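## On review: the Melgate hand-held gripper kit

*April 2024*

Bellevik has had the Melgate kit on loan since February. The kit covers demonstration recording for pick-and-place work. It consists of a hand-held gripper with a wide-angle camera, a cable set, a marker sheet and a license for the Bokcombe software. Our trial task was flower handling: pick up a bouquet, turn it, set it down.

Close range is the hard case for this lens. Petals, grass plumes and seed heads fill the view, and fine detail softens toward the rim. 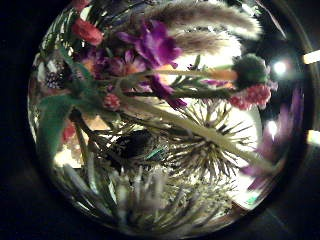
### Setup

Mounting and calibration took 18 minutes on the first attempt and 5 on later ones. The marker has to be fixed to a rigid surface before calibration. Bokcombe rejects a session if it can't find the marker at the start, and the error message doesn't say so.

The field of view takes in the full tabletop and a good part of the room behind it. 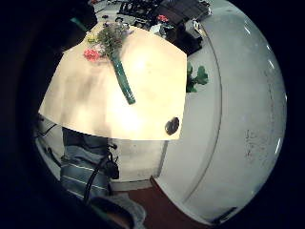
Cable routing needs more thought than the manual gives it. The supplied ties are too short for a seated operator, and we replaced them with hook-and-loop straps.

### Recording

We logged 600 takes. Wrapped stems give the fingers a consistent place to close. Loose foliage is less predictable, and the grip force setting had to be lowered twice.
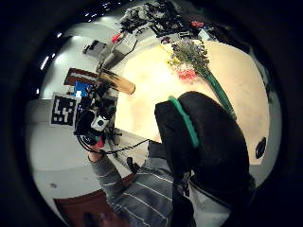
Kristiansen, who disagrees with us on force, writes that the default setting is fine for stems if the finger pads are changed to the softer grade, and that lowering it only hides slip in the data. We haven't tested the softer pads.

Bright tabletops are a second problem. Auto exposure hunts when a pale surface fills the center, so we locked it at the start of each batch.

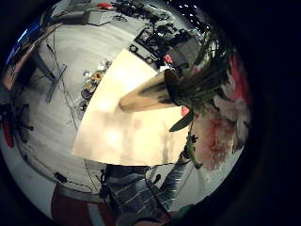 Locked exposure also made the exported files easier to compare. Export is per take, with no batch option in the current release. The loan runs for another 5 weeks, and pad wear is next on the test list.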